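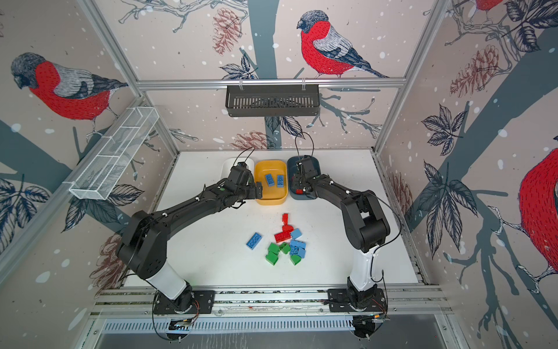 Sorting Toy Bricks by Colour: Why It Helps, and How to Begin

Search Mikodcombe for Kids Enter a word Go All topics

Do you have a heap of toy bricks at home? Then you know the problem. You want one small red brick for the roof of your house, and you must dig with both hands for a very long time. Your tower waits, and your fingers get tired.

The answer is very old and very simple. You sort. To sort means to put things together which are the same in some way. In the picture there are three bins standing in a row, a white one, a yellow one and a dark blue one. Two blue bricks are already lying in the yellow bin, and a small red brick is in the dark blue bin. On the table there are still red, green, blue and light blue bricks to be sorted.

Must the bin have the same colour as the bricks?

No! Look again at the blue bricks. They lie in the yellow bin. A bin is only a place. You may decide that the yellow bin is the home of blue bricks, and it works well, if everybody who plays with you knows the rule. But your brain likes it better when the colours are the same. When you read the word "green" written with a red pencil, you become slow for a moment. With bins it is similar. If your bins have other colours than your bricks, stick a small piece of coloured paper on the front of each one.

What is a rule?

When we sort, we always need a rule. "All red bricks go together" is a rule. "All long bricks go together" is another rule. One brick can belong to different groups, and this depends on which rule you have chosen. A long red brick goes with the red ones today, and tomorrow it goes with the long ones.

Scientists do the same with beetles, stones and leaves. The library does it with books. In the kitchen somebody has done it with forks and spoons, so you can find a spoon even when you are half asleep.

Is light blue the same as blue?

This is the difficult question, and people quarrel about it. Light blue is a kind of blue, but when you hold both bricks together you see clearly they are different. You have two possibilities. You can make one big family with the name "blue", and all the blues live there. Or you can make two families. Both are correct. Only you should decide before you begin — otherwise in the middle you will have to take everything out again.

If you have few bins, make big families. If you have many bins, you can make small ones.

What do the numbers on bricks mean?

Builders often say "a two by four", and they write 2x4. The little round bumps on top of a brick are called studs. A 2x4 brick has two rows of studs, and there are four studs in each row. Two times four is eight, so it has eight studs. How many studs has a 2x3 brick? Try it with your fingers, or look at a real one.

How to sort a big heap

1. Find a flat, clean table. A pale table is good, the colours are easy to see on it.
2. Put the bins at the back, in one row. Leave the front of the table free for the bricks.
3. Pour out only a part of the heap. If you pour everything, the bricks at the bottom stay hidden.
4. Spread them with your flat hand until they are not on top of each other.
5. Say your rule aloud.
6. Take one colour first and pick only this colour. When it is finished, take the next.
7. At the end look under the table.

Some children prefer to take any brick that is near and put it where it belongs. This is also good. You can try both ways and measure the time with a clock. In our reading club in Jallura one group sorted 513 bricks with the first way, and another group the same number with the second way. The first group was ready 65 seconds earlier, but they said the second way looked more funny.

What if you have more colours than bins?

Then you can use a bowl, a shoe box or the lid of a box. You can also sort in two rounds. In the first round you make only light colours and dark colours. In the second round you take the dark ones and sort them again. Bigger heaps become small heaps, and small heaps are easy.

Words to remember

Sort: to put things in groups.
Rule: what you have decided about the groups.
Stud: the round bump on top of a brick.

Reader comments (3)

Vimon Class 2: We have sorted all the bricks of our school and there were 1,231. Light blue got its own box after a long discussion.

brickfox: a 2x3 has six studs!! I have 71 of them

Després Family: My daughter asks if transparent bricks are a colour. We did not know what to say. We put them in a jam jar for now.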